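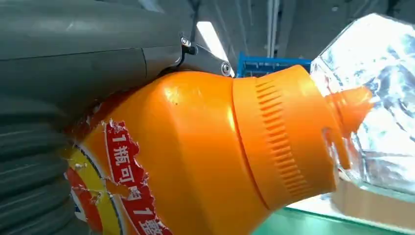
Sala's Repair Night Gets a Bigger Home

November 2, 2020

Good news for anyone with a wobbly lamp or a toaster that won't stay down: the Sala repair night is moving into the old Firon shoe store on Trurnus Street, and there's finally room for everyone who wants to come!

The group started in July with 3 folding tables and a box of borrowed screwdrivers. Since then neighbors have carried in 951 items, and 300 of those came in October alone (a lot of them space heaters, as you might guess, plus a surprising number of accordions from the Ukero music club). Lines had begun to stretch out the door of the library meeting room, and some people went home with their broken things still under their arms.

The new space has 54 seats, set well apart, and big front windows that open. There's a long bench along the back wall for sewing machines, a separate corner for bikes, and a shelf where you can leave spare parts for others to use. Knobs, cords and zippers are especially welcome right now.

Repairs are still free. You stay with your item while it's being worked on and, if you like, do some of the fixing yourself, and plenty of regulars say that's the best part of the evening. Kids are very welcome at the take-apart table, where dead radios and old keyboards get a second life as piles of wonderful bits.

Please bring a mask and sign up for a time slot at the library desk before you come. Microwaves and gas appliances can't be accepted. Parking is behind the building, next to the bakery.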